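Home > Publications > Working Papers > Table Clearing and Drinkware Placement
Papers Authors Archive Contact

December
By Yannick Besson and Thomas Pellegrini

3. Materials and tabletop layout

3.1 Setting

All sessions were held at the Danholm site, in a room used for the Droltanis study of drinkware placement on small tables. The study concerns where cups and drink cans are put down and how much clear surface is left between them. Figure 1 gives four views of the tabletop and its contents.
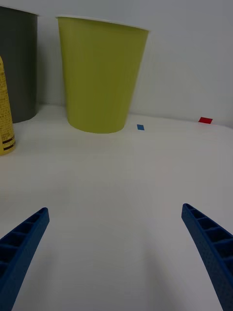
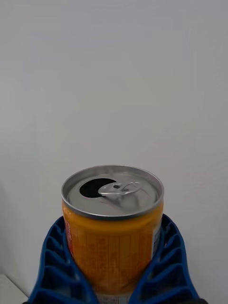
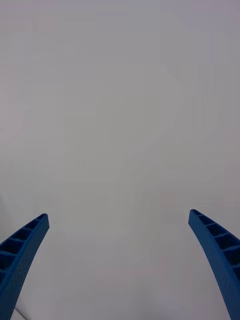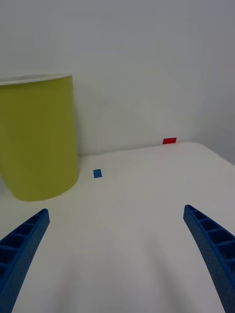
Figure 1. Views from one session. First: yellow-green and dark gray cups, with a yellow cylindrical container at the left. Second: opened can with an orange label. Third: plain pale surface. Fourth: yellow-green container and the two small flat pieces, blue and red.

The table was chosen for its plain finish. Earlier work at the Detden site used a patterned table, and the position of a cup base had to be estimated against the pattern, with poor agreement between readers. A uniform white surface removes this difficulty but introduces another: shadows are faint under diffuse light, and the line where a base meets the table can be hard to place. Readers were therefore instructed to mark the center of the base and to ignore the shadow.

3.2 Drinkware

Two classes of item were used. The first class consists of open cups that are wider at the rim than at the base. The second consists of beverage cans, which have a rigid wall and a raised metal rim. The two classes differ in how they respond to a sideways push. An empty cup tends to tip before it slides, while a filled can tends to slide. Both were included so that the spacing rule described in Section 3.4 would not depend on a single shape.

Cups were used empty in all trials. Cans were used either sealed or opened, and the state was entered on the trial sheet before the item was placed. Opened cans were replaced between sessions. A can with a dented wall or a loose tab was discarded, as a small change in the base can cause it to rock.

Colors were assigned to make confusion between neighboring items unlikely. No attempt was made to match color to item class, and color was not treated as a variable in the analysis.

3.3 Reference points

Position on the table was recorded relative to fixed reference points. These were set before the first trial of a session and checked after the last. If a reference point had moved, all trials in that session were excluded. Three sessions were lost in this way, all of them before the fixing procedure was revised. The revised procedure calls for the surface to be wiped and left to dry for 15 minutes before anything is attached to it.

Distances were measured from the nearest reference point to the center of the base. Measuring to the edge of the base was considered and rejected. The cups and cans have bases of different widths, and an edge measure would have mixed item size with placement error.

3.4 Spacing rule

The layout followed the rule proposed in the Bailly report, under which tall items go toward the wall and items in frequent use go toward the front. We departed from it in one respect. The report allows items to touch, and in our pilot sessions touching cups were often moved together when only one was meant to be moved. We required a visible gap at the base of each item. The gap at the rim was not controlled, and flared cups standing close together may have rims that nearly meet.

3.5 Procedure and exclusions

A session comprised 32 placements. The table was cleared completely at the midpoint, and the second half began from a bare surface. This allowed us to compare placements made on an empty table with those made among items already present.

A placement was scored as complete when the item stood upright and was no longer being touched. Items that fell were returned to the starting position and the trial was repeated once. A second fall was scored as a failure. Placements that took longer than 30 seconds were retained but flagged, and results are reported in Section 4 both with and without the flagged trials.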